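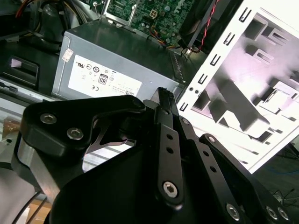

Before you swap a processor, shut the computer down and pull the plug, friends, even if you're only having a peek! Give yourself a good 20 minutes and a clear table. Once the case is open, get to know what you're working around, like the gray power supply with the 80 logo on its label, and leave that box closed, please.

Keep the chip by its edges whenever you move it.

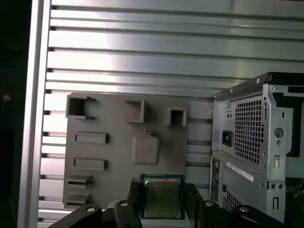

Processor held by its sides, metal lid showing.

Now lift the lever and swing the metal frame open, slowly. Those contact pins are so fine
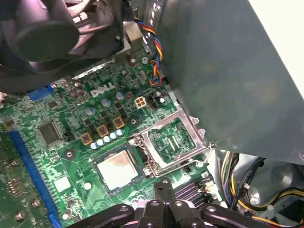

that I won't let even a sleeve brush over them. Wipe the old paste off the lid with a soft cloth (mine took 5 passes back in May).

Line up the notches, lower the chip straight in and close the frame.
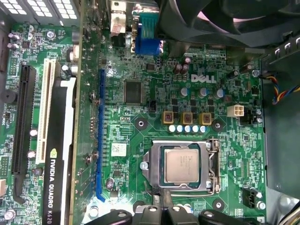
Take a moment before the cooler goes back on. The lid should sit level inside the silver frame, with the lever alongside it on the right. Then dab on fresh paste and fit the cooler.

Vsevolod Tkachenko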